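Progress report to the Fogh Fund
Project: Medical records help for injured patients and their families
Prepared by Apolline Delaunay, project lead, Prondberg office
2025-11-09

Dear Ms. Yule,

I am sending you the second report on our grant. I have tried to keep it in the same order as the questions in your letter, so that you can compare it with the first one.

Requests for records

In this period we sent 193 requests for medical records to hospitals and private clinics. Most of them were answered inside the legal time limit. The slow ones are nearly always nursing notes and medication charts, which many hospitals keep in a different system from the doctors' notes. Heather Sutherland has written a new request letter which names these items one by one. The answers we receive to it are more complete, and we now use it for every new file.

Paging and indexing

The longest record we received has 1,821 pages. It came without page numbers and with the two hospital stays mixed together. Evander Urquhart put it in date order and made an index, and this took him the greater part of three weeks. Before, I had planned one week for a file of this kind, so my time plan was too optimistic. I propose that any record over 1,000 pages be given three weeks in the next plan.

Expert review

We have 5 files with outside nurses for a first opinion. Two opinions came back and in both of them the nurse asked for the fetal monitor strips, which we did not have. We asked the hospital again. One strip was found on microfilm, and for the other we are still waiting for a written answer. I do not want to close this file before we have it, even if the family is impatient, and I have explained this to them by telephone.

Training

Fergus Dalgleish gave the evening course on reading a hospital chart in Punari. The participants asked for more time on abbreviations and less on the law of evidence. We will change the second session in this way.

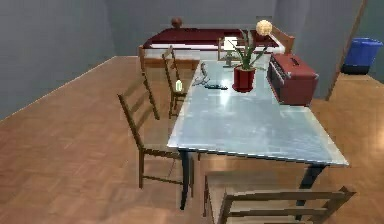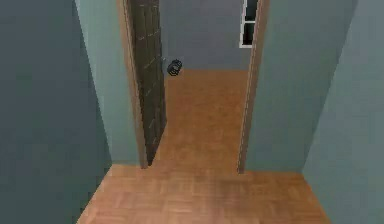
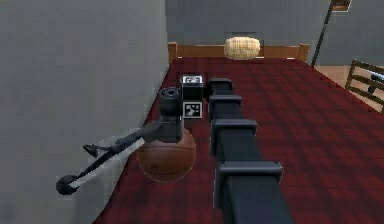 Money

Spending is under the budget for travel and over it for copying. Two hospitals still charge for each page, also when they send the file in electronic form. We have disputed one of these invoices and paid the other. With your agreement I would like to move the unused travel money to the copying line. The total does not change.

Next period

The Fatalau office will begin to take its own requests when the new clerk has finished her training on privacy rules. Until then all requests go through Prondberg. I will also send you the revised consent form, as the present one does not mention records of a patient who has died, and two families had to sign again for this reason.

Please tell me if you need the figures by hospital. I can send them separately.

With kind regards,
Apolline Delaunay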